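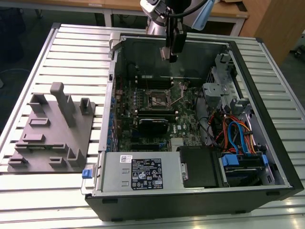 Flerum bench kit with a desktop tower opened up for socket work

Flerum Bench Kit

The Flerum Bench Kit is a tabletop robot package for taking apart and putting back together desktop computers. It's sold by Meinecke, and it comes as an arm, a two-finger gripper, a slatted aluminum table and a license for the control software, Piresex. I've looked after this page on the wiki for a while now and I also use the kit at work, so you'll get the plain facts with a fair amount of my own opinion mixed in. Feel free to fix my spelling.

Background

Meinecke started out making clamps and small vises for repair shops, and the Flerum was their first try at anything with a motor in it. The early version was aimed at phone repair and didn't sell well (the gripper was too chunky for phones, plain and simple). The second version went after bigger stuff: office towers, small servers, set-top boxes. That's the one people mean when they say "a Flerum" these days, and it's the one this article covers.

What's in the package

The arm bolts to the table or to a stand behind it, whichever suits your room. I prefer the stand - you get the whole tabletop back, and a full-size tower lying on its side eats up a lot of tabletop. The gripper is a plain parallel type with metal fingers, and it opens wide enough for a memory stick or a small heatsink but not for a power supply. You lift those out yourself.

The slats in the table take standard sliding nuts, so pretty much anything can be fastened down. Meinecke sells fixture plates too, but most owners I know print their own. A good plate has a spot for every part you plan to take out, with uprights for the tall things and low pads for the flat ones. Mine are all gray because I bought a giant box of gray filament and I'm still working through it!

Piresex runs on an ordinary laptop. You get two seats with the kit, and extra ones cost money. It stores each job as a list of moves that you teach by pushing the arm around by hand, then you go back and clean up the points on screen. The cleanup is where all your time goes. Save often, as the undo only goes back one step.

Working inside a tower

Most shops buy the kit for memory, since a row of slots near the edge of a board is about the friendliest target you could ask for. The processor socket is the hard one. With the bracket and lever up, the exposed pins are easy to ruin, and you want the arm moving slowly and coming straight down. Piresex has a setting called soft approach that drops the speed for the last bit of travel. I leave it on for everything, even jobs where it's overkill.

Cables are the other headache. Drive cables and power leads love to drift into the arm's path, and the software has no idea they're there. Tie them back before you start. Graphics cards can be done, but the little latch at the end of the slot usually needs a human finger, so I count that as a job for two.

The tower should lie flat with its side panel off and the board facing up. Push it against a stop so that it lands in the same place every time. I skipped the stop for my first month and spent a lot of Mondays re-teaching points that had been fine on Friday.

Price and support

The kit is listed at 3000 dollars without the stand. A replacement gripper is 210, and I'd put one in the budget right away if you're going to let new people teach the arm. They will drive the fingers into the table. I certainly did.

Support is by email and it's good, if a bit slow in May, when it seems like every school in the country is ordering at once. The manual is fine for setup and thin on everything else. You'll learn more from the Sotcombe job library, a shared collection of saved jobs put together by owners. Treat those jobs as a starting point, because no two cases have the board in quite the same place, and run them at low speed with your hand near the stop button.

Reception

Owners tend to like the hardware and grumble about the software, and I'm in that camp. The arm has been solid for me, with almost no drift from one week to the next. The usual complaints are the stingy undo, the lack of any cable detection and a gripper that can't turn a screw. Meinecke has said a screwdriver attachment is being tested, but there's no price for it yet, so I've left it out of the package list.

Shops that see a different model of computer every hour probably won't get their money back. If you refresh big batches of the same office machine, it's a much easier sell - teach the job once, fix the tower in place, and keep feeding it.

See also

Sotcombe job library
Piresex (software)
Fixture plates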